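Call for participants: block stacking sessions, Clinbridge, through April
Zukham Play Review, Room 419, Baumgart Building

We're looking for adults to stack blocks at a table and tell us, in plain words, what it was like. It pays $70 for a session. You don't need experience, and if you have a lot of it (teachers, play therapists, people who sell toys) please read the section on who we want before you write to us.

If you have bought a set of blocks in the last few years you will have read the box. Blocks build focus. Blocks build patience, early math, resilience, spatial thinking and, on one box I keep in my desk drawer, "leadership." I've been reviewing toys for long enough to be tired of this. Maybe stacking a red cube on a black bar does something for a person. I would like to see it before I print it, and so far what I've been shown is a lot of brochures.

The Zisari set is the latest to come with a promise attached. The booklet says that adults who stack for a short time each day will notice "a calmer and more ordered mind." It doesn't say what they were compared with, how long the calm lasted, or whether they'd have been just as calm after a sandwich. So we are going to put people at a table with some blocks and ask.

The task sheets are short. A typical one starts with the flat black bar laid on the table as a base, a red cube on top of it, and a green cube set off to the side waiting its turn. You carry on from there.
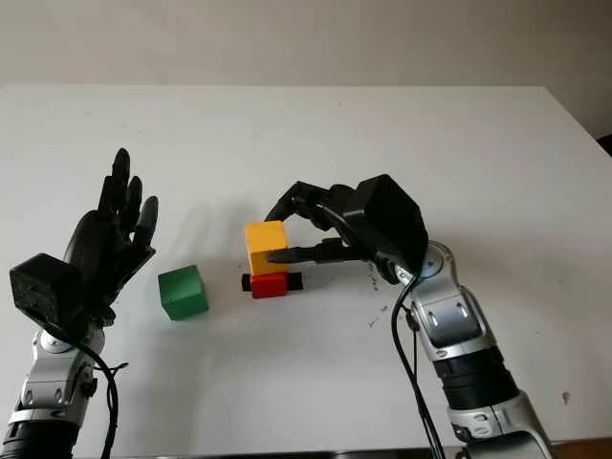 What you would be doing

A session lasts an hour and a half, including the paperwork. You'll be given a task sheet, and you work through it at your own speed. Some tasks ask for a particular order of colors. Some just say "build something that stays up" and leave you to it. In between we ask you to take the stack down and put the pieces back where the sheet says, and we are as interested in that part as in the building. The booklet has nothing at all to say about putting things away. I find that suspicious in a product aimed at ordered minds.

After each task you fill in a page. The questions are dull on purpose. Were you bored? Did you want to stop? Did you want to keep going after you were told to stop? Did you think about something else, and if so what? There's a box for anything you want to add. Please use it. "Fine" is a legal answer, but it's hard to write a review out of a drawer full of "fine."

There is also a comparison task. You'll do either the blocks first or the comparison first, and we won't say ahead of time what the comparison is. It's nothing unpleasant. If I described it in this ad, half of you would arrive with an opinion.

What we don't do

We don't measure your intelligence. We don't give you a score, and we won't email you later to say that you're a visual thinker. If somebody in your family wants to know whether you passed, tell them you were paid.

We don't time you against other people. A clock will be in use for the schedule and that's all.

We're not therapists and this isn't treatment. I know the booklet hints that it could be. If you're hoping an afternoon with blocks will help with something that is really bothering you, see someone qualified and keep your bus fare.

Who we want

Anyone eighteen or over who can sit at a table for the length of the session with breaks and can read a page of ordinary English. You may work with either hand, or both, or use whatever aid you normally use. Tell us what table height suits you and we'll set it up before you come.

We'd especially like to hear from people who think this sounds silly. The last time I helped with a project like this, almost every person through the door already loved puzzles, and we learned that people who love puzzles love puzzles. That went into a report and the report went on a shelf.

If you work with blocks for a living, you can still apply, but we'll put your pages in a separate pile. Your opinion is probably better informed than mine. It is also probably older, and I want the ones people form at the table.

Please don't apply if you work for Zisari, used to work for Zisari, or have been sent a free set by them. We also can't take anyone who sells a competing set. I wish this didn't need saying.

About the blocks

They're plain. Solid colors and no letters or pictures printed on the cubes, and I count that in their favor. The cubes have nothing to click together, so a tower holds because it was put down straight or it doesn't hold.

The claim I'm most doubtful about concerns color. According to the booklet, alternating strong colors "trains the eye to anticipate." Anticipate what, it doesn't say. One of our task sheets goes red, then yellow, then green, and another uses the same shapes with the order left up to you. If the color order matters as much as we're told, people should notice some difference between the two. My guess is that most of them will notice which one had more instructions.

The moment I do believe in, a little, is the last bit of lowering, when a green cube is still tipped on a corner just over the yellow one and it could go either way. People go quiet there. I've gone quiet there myself. Whether that's focus, or just not wanting to knock the thing over, is a question I'd like your help with.
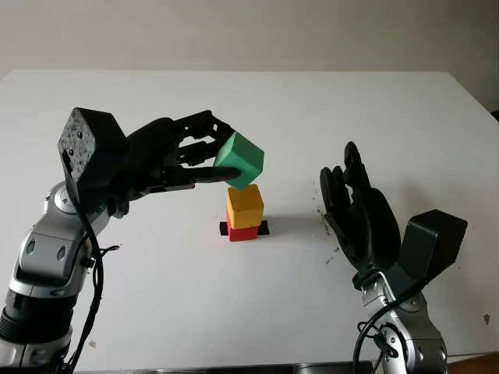

Yolandi Dlamini thinks I've already made up my mind, and asked for space in this ad to say so: "You call it 'just not wanting to knock the thing over' as if that were nothing. Wanting it to stay up is the whole pleasure of a tower. I don't care about the booklet either, but please don't scare off people who would simply enjoy an hour with some blocks. They count as participants too."

Fair enough. If you'd simply enjoy it, apply. Yolandi will be reading the answer pages alongside me, and we've agreed that neither of us sees the other's notes until both sets are finished. That is the best protection we could come up with against my bad mood and Yolandi's good one.

Pay and practical matters

You get $70 for a full session, paid the same day. If you decide to stop partway you still get it. I would rather pay somebody to leave than read answers from a person who stayed for the money and hated every minute — although if you did hate every minute, write that down before you go.

Sessions run in the morning and the afternoon, with the first start at 10 a.m. We can't offer evenings. I asked, and the building locks its side door.

Travel isn't covered, which I think is wrong, and I lost that argument. The Baumgart Building has an elevator. It's slow. Leave yourself a few minutes, and if the lobby desk has no one at it, come straight up to 419 and knock.

Water is provided. Don't bring food to the table, please. Coffee can come as far as the shelf by the door.

Please leave your own blocks at home. Two people have already asked.

Your answers

Your pages are filed under a code. Your name is on the payment form and on the consent form, and both are kept apart from the pages. We may quote a sentence or two from the "anything to add" box in the finished review. If you don't want to be quoted, there's a line to check on the consent form, and you don't have to explain yourself.

You can ask us to pull your pages any time before the review goes to print. After that we can't, since it will be on paper in people's mailboxes.

Who is paying for this

Zukham pays, out of subscriptions. We bought the blocks at the regular price and I have the receipt. Zisari knows that we're doing a review and has offered to "support the messaging." We said no thank you. They'll get a copy when everyone else does.

I'd encourage you to ask this question of any study that wants your time, ours included. If the answer is longer than a paragraph, I'd start to wonder.

What we hope to end up with

A review, no more than 1000 words, that tells a person standing in a store whether the promise on the box is worth the extra money over a plainer set. It won't settle anything about the human mind. If participants come out calmer after the blocks than after the comparison, we'll print that and I will have to live with it. If they don't, we'll print that. If the pages are a muddle, as I half expect, then the review will say it was a muddle, and you can buy whichever set looks nicer on the rug.

How to apply

Write to Zukham Play Review, Room 419, Baumgart Building, Clinbridge, or leave a note at the lobby desk marked "Blocks." Tell us:

Your name and the best way to reach you
Whether mornings or afternoons suit you
Anything you need in the way of seating, table height, lighting or breaks
The last thing you built or put together, of any kind, and whether you liked doing it

The last item isn't a test. Flat-pack shelves are fine. So is a sandwich. We don't need a résumé or references, and please don't send a statement about your passion for play.

Yolandi or I will answer each note, including the ones we can't take. Places will be filled through April, in the order the notes come in, with a few held back for the people who tell us the whole idea is silly.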